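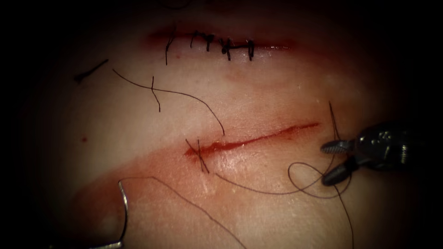 Fig. 1. Suture pad, upper incision with five black interrupted stitches, lower incision open.

Ticket: Image attachments time out on upload to the skills archive
Product: Covine document server
Site: Plemcombe
Opened: 10 October 2024
Assigned to: Rachid Berrada
Status: Resolved

Reported problem
Users at Plemcombe can log in, search and download as normal. Uploading a text file works. Uploading any image over 200 KB stalls at 80 percent, then returns "Connection closed by server". Same result in two browsers. The other sites are not affected.

Environment
Covine server behind a Zemham gateway. Plemcombe reaches the gateway through a site-to-site tunnel that was moved to a new Fawzy router the evening before the first report. Client machines were not changed.

Step 1 - server side
Checked free space on the upload volume. Plenty left. Checked the size limit in the Covine settings, which is well above the files in question. Uploaded the same files from the server's own network and all were accepted. Server ruled out.

Step 2 - gateway
The Zemham log shows the session opening, a partial body, then an idle timeout. No reject, no virus scan hit. Raised the idle timeout as a test. The upload then stalled for longer and failed in the same way. Timeout put back to its old value.
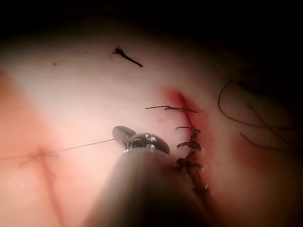 Reading time: 2 minutes

Step 3 - tunnel
Ran ping from a Plemcombe client with the do-not-fragment flag set. Small packets pass. A packet of 1400 bytes gets no answer and no "fragmentation needed" message comes back either. The old router sent that message. The Fawzy unit drops it under its default firewall profile, so the client never learns that it should send smaller packets. Downloads were fine - the gateway already clamps segment size in that direction.

Step 4 - fix
On the Fawzy router:
Firewall > Profiles > Default > ICMP: allow type 3 code 4
Tunnel > Advanced > Clamp TCP MSS: on, automatic
Saved and restarted the tunnel. A restart of the whole router is not needed.

Step 5 - check
Repeated the ping test. The client now receives the message and lowers its packet size. Uploaded the queued batch of 158 files from Plemcombe. All completed, checksums match the originals.

Notes
If the router is reset to factory settings both changes are lost. A copy of the working config is stored with the site records.
The Covine client shows the same error text for a dropped tunnel and for a full disk. Separate request raised with the vendor, reply expected in November.

Closed by R. Berrada. Reopen this ticket if the stall at 80 percent comes back.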